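Tuesday, November 12, 2019
Workshop notebook, bench supplies

Third attempt this year at getting the small stuff off the tables. Marleny's plan is one plastic basket per table, everything that isn't a tool goes in it, basket stays at the back. I said in August that a basket is just a smaller mess with sides, and I haven't changed my mind, but I agreed to give it two weeks.

Rules as they stand: bottles upright, pump heads on, nothing oily. Alcides wants the glue in there too. I don't. The Gadach glue leaks at the cap whatever he says, and these baskets are full of holes, so it would go straight through onto the varnish. We spent enough on that top (1607, and 600 more for the refinish) that I'd like it to last.
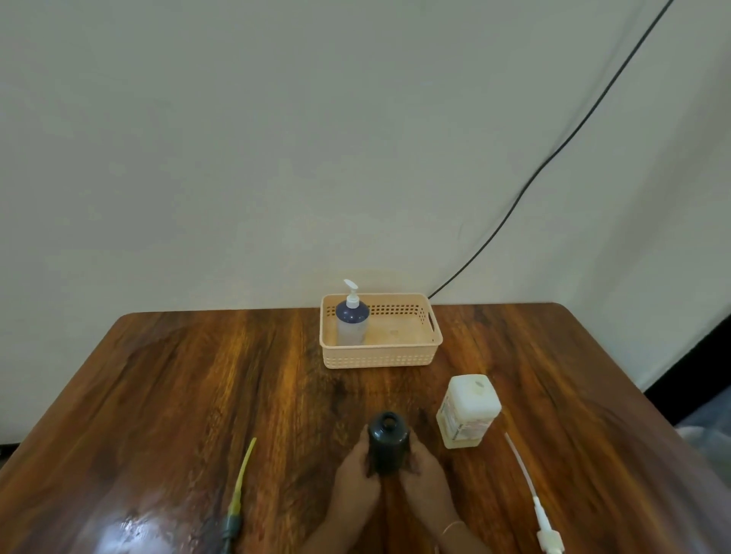 Basket at the back edge, pump bottle in the left end. White container still out on the table.

So the bottle has a place and the square container doesn't. There is plenty of room in the basket for it. Marleny says it gets picked up too often to be put away, which to me is an argument against the basket. Uldis says give it a lid label and leave it where it is. Not convinced by that either. Labels were the plan before this one.

Other things to settle:
Cable on the wall behind the table. I'd like it clipped up before anyone starts sliding baskets back and forth. Ask Juraj if he has clips left.
Glare off the finish is bad toward the near left. Try the lamp from the other side.
Refills: order the 1000 ml size from Rasside, not the small ones. Check the pump fits first. Last time it didn't.

Jhosep offered to keep a tally of what ends up outside the baskets each evening. Fine by me. I expect the list to be long.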